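Hand guiding or remote for towel onto tray?
Forum: Teaching and Demos

bratbridge_ops
Task is folded towel off the table, onto the green tray.

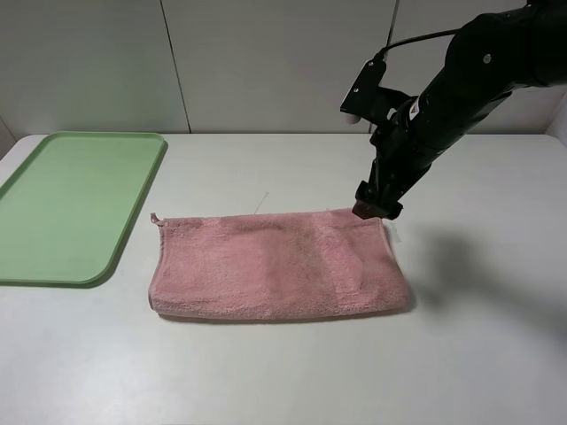 I have 47 demos by hand guiding and want up to 369 before training. My wrist is sore. Is remote worth the switch?

woo_fan
Yes. With hand guiding your arms end up in the wrist camera view. We went remote at Gomholm in February and threw out the old set.

tablesix
Disagree. Cloth needs feel. On remote I press too hard and the fold opens up. My hand demos are slower but cleaner.

woo_fan
That's practice. Mine got better after 24 tries.

bratbridge_ops
Can I mix both in one set?

tablesix
I would keep them apart. The speeds don't match - Prususex lets you tag them by method.

bratbridge_ops
OK, trying 24 on remote tonight, same towel, same fold.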